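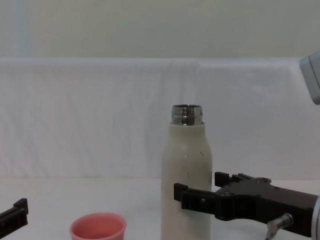

Attachment 1: white bottle, cap off. Pink cup at lower left.

Ticket 605 – Missing bottle cap, Hillville office
Opened: September 11, 2026
Opened by: Annick Hiebert
Assigned to: Dale Sandhu
Priority: Low (changed from Urgent by D. Sandhu)
Status: Closed

Annick Hiebert wrote:
The cap for the white metal-necked bottle has gone missing again. I've checked the drying rack, the cutlery drawer and the drawer under the cutlery drawer, where we seem to keep dead batteries and one oven mitt. Without the cap it's a vase. Please advise.

Dale Sandhu wrote:
Thanks for your patience, all four minutes of it. Have you tried the cap from the Morin flask? It's been spare ever since the flask went under somebody's tire in April.

Annick Hiebert wrote:
Tried it. It goes on for half a turn, then sits there crooked like a beret. I had a look at the threads on the neck and they're nice and shiny, so I'm blaming the cap. Also tried the Zuvberg one, which dropped straight over the neck without touching anything.

Dale Sandhu wrote:
OK, please don't force the Morin one. Is the bottle otherwise in good shape? I can see a few dark specks and smudges up near the shoulder in your attachment.

Annick Hiebert wrote:
Those are marks on the outside and I would call them character. I'll go at them with baking soda if it gets the ticket moving. The pink cup is what I'm drinking out of until this is fixed, and it holds two good swallows.

Dale Sandhu wrote:
Looked up replacements. Busumton sells caps in packs of 5 and won't split a pack. Before I spend the kitchen money on four caps we don't need, could you check the dishwasher? Bottom, under the lower rack, by the filter.

Annick Hiebert wrote:
I resent the question.

Annick Hiebert wrote:
It was by the filter. The seal had come out of it and was lying beside a teaspoon. I've pushed the seal back in, flat side up, and the cap now screws all the way down. Left the bottle upside down in the sink over lunch with 400 mL of water in it and no drips.

Dale Sandhu wrote:
Closing. Caps go in the top rack, in the cutlery basket with the lid. Teaspoon can go back in the drawer – the upper one, please.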